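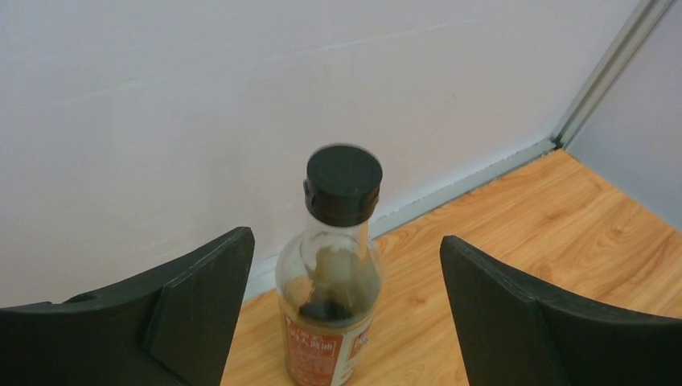 Grolla G2 parallel gripper: review after a dropped-load fault

Reviewed by Liam Breathnach
4 February 2019

Summary

The Grolla G2 is an electric two-finger gripper for small robot arms, sold with moulded plastic fingers and a wrist camera mount. It is accurate, easy to wire and reasonably quiet. It also let go of a full glass bottle in our workshop, without reporting an error, and the cause lies partly in the product and partly in the way the maker's settings are laid out. I would still buy it for light goods that cannot break. I would not use it for glass in the state in which it is delivered.

What was tested

Two grippers were bought through Brophy, who handle Grolla in our area. One was fitted to the arm in our picking cell and the other kept as a spare. The work was the handling of household grocery items: jars, tubs, cartons and sauce bottles. Each item is picked from a worktop, lifted, carried to a tray and set down. The arm is driven by Illinent, a cell control program we have used for some time and which supports the G2 through a plug-in written by Grolla.

The fingers were the standard black ones. No rubber pads were fitted at the start. The handbook lists pads as an option and gives no advice on when they are needed.

Installation

Fitting is simple. The gripper bolts to the arm flange through an adaptor ring, and one cable carries both power and signals. The cable leaves the body sideways, so the last joint of the arm cannot be turned through its full range without a longer loop than the clips allow. We moved one clip and had no further trouble.

The camera mount is a bent bracket with slotted holes. It holds well, but the slots have no scale, so a camera that has been removed has to be lined up again by eye and then recalibrated. A pair of dowel holes would have cured this at very little cost.

Setting up the plug-in took most of a morning. The handbook describes an older layout of the menus, and the page for grip force is in a different place from the one printed. Anyone installing the G2 should download the current handbook before starting and ignore the paper copy in the box.

Ordinary use

With dry, flat-sided goods the G2 is very good. Finger position repeats well and the two sides close evenly, so a carton is not pushed sideways as it is gripped. Opening and closing are smooth at every speed we tried. The motor makes a short whine at the end of the stroke when it builds up force. It is not loud enough to annoy anyone working nearby.

The fingers are stiff for plastic parts. They flex slightly at full force, evenly on both sides. The edges are cleanly finished and did not mark paper labels in normal picks.

Round items are harder. The gripping faces are not shaped to centre a cylinder, and a bottle approached slightly off centre will be touched by one finger first. On a free-standing bottle that is a nudge, and the bottle slides until the other finger meets it. With a tall, narrow bottle the nudge can become a tilt. Slowing the last part of the closing stroke reduces this a good deal, and Illinent allows the closing speed to be set for each type of item.

The fault

The failure came during a long run in November. The arm picked a full glass sauce bottle, lifted it and began the move towards the tray. Part of the way across, the bottle slipped down between the fingers, rotated and fell. It broke on the worktop. The arm carried on to the tray, opened the gripper over nothing, and returned for the next item. No alarm was raised. The log recorded pick 1106 as complete.

Aurelio Cisneros was at the bench and pressed the stop button. He was outside the guard at the time and was not hurt. The glass had spread over a wide area, and some of it had gone under the guard panel. Sauce had run along the joint at the back of the worktop. Cleaning up took longer than the rest of the afternoon's work.

A dropped bottle is a nuisance. A dropped bottle that the machine reports as delivered is a safety matter, as the arm then goes on moving through broken glass and may pick up or scatter pieces of it. That is the reason for the length of this section.

Cause

We went through the log and then repeated the pick with a plastic bottle of the same shape, filled to the same weight. Three separate things had combined.

First, the grip force. The plug-in stores force on a scale from 1 to 8. Our bottle recipe called for 6. After a restart of the controller, the plug-in had gone back to its default of 3 and had kept the recipe name on the screen. The display therefore said one thing and the gripper did another. We were able to reproduce this every time by cutting the power to the gripper while leaving Illinent running. It is a plain software fault. I can see no excuse for a default being applied silently.

Second, friction. The bare fingers have a hard, smooth face. Against a dry paper label they hold adequately. Against glass, or a label with a film of sauce on it, they hold badly. In the repeat tests at force 3, the plastic bottle stayed put when clean and slid when we wiped a little sauce on it. The bottle that fell was in too many pieces for us to say what had been on its surface.

Third, detection. The G2 decides that it is holding something by checking whether the fingers have stopped short of fully closed. It makes this check once, at the end of the closing stroke. If the item leaves the fingers later, they close on nothing and the position changes, but the plug-in does not look again. The information is available, and simply goes unused.

Response from the maker

Brophy passed our report on and arranged a call. Grolla accepted the first point and sent a corrected plug-in, in which the force setting is read back from the gripper after a restart and a mismatch stops the cell. We have tested this by repeated power cuts and it works.

On the second point they recommended the optional pads and offered a set at no charge. On the third they said that continuous checking was the responsibility of whoever builds the cell. I do not agree. A gripper sold with its own plug-in and advertised for mixed goods should report a lost item, or the handbook should state in large type that it does not. The handbook at present says the G2 "confirms grip", which most readers will take to mean more than it does.

Changes made here

The corrected plug-in is installed on both grippers. Illinent now reads finger position throughout the carry, and any change beyond a small limit stops the arm at once. The script for this is short and took less than a day to write and test. The limit needs some care: set too tight, it trips on the natural settling of soft tubs.

Pads are fitted for all glass. We tried the Grolla pads and a stick-on sheet from Brorix. The Grolla pads fit properly and can be washed, though they pick up dust and lose grip until wiped. The Brorix sheet grips better when new but lifted at one corner and had to be cut back. We have stayed with the Grolla pads.

Bottles are now gripped on the body, below the shoulder. Our earlier recipe allowed a higher grip if the camera's view of the body was poor, and on a tapering surface any slip gets worse as it goes. The carry height has also been brought down, and a tray with raised edges stands beneath the path.

The guard panel has been extended to meet the floor. That gap was our own mistake and no fault of the gripper.

Results since

There have been no drops of glass items since the changes. The arm has stopped on a position change several times. Most of these stops were caused by tubs, and one by a bottle that had begun to slide on a dusty pad. It was still in the fingers when the arm stopped, and Aurelio removed it by hand with the cell isolated. The pads are now wiped at the start of each run.

Removing a held item after a stop is awkward. The G2 keeps its force when the arm stops, as it should, but the manual release is a small screw on the side nearest the arm and needs a hex key. With a heavy item in the fingers, a person needs one hand for the item and one for the key, and the last joint may be turned so that the screw faces away. A lever would be far better. Tie the key to the guard, as we have.

Good points

Even, repeatable closing action.
Single cable, simple mounting.
Clean finger mouldings that do not damage labels.
Dealer support was prompt.

Bad points

Item loss is not detected after the first check.
Bare fingers are unsuitable for glass.
Original plug-in lost its force setting without warning.
Manual release is hard to reach.
Paper handbook is out of date.

Advice to buyers

Check the plug-in before first use. Cut the power to the gripper, restore it, and confirm that the force shown on the screen is the force applied; a cheap spring gauge between the fingers is enough. If the two differ, ask the dealer for the corrected release and do not run the cell until it is installed.

Then hold a light box in the fingers, start a slow carry, and pull the box out with a length of string from outside the guard. If the arm keeps going, the cell is not ready for anything that can break.

Owners who already run a G2 on glass should do both tests at the next stop. The spare gripper, bought at the same time and never used until December, failed them both as delivered.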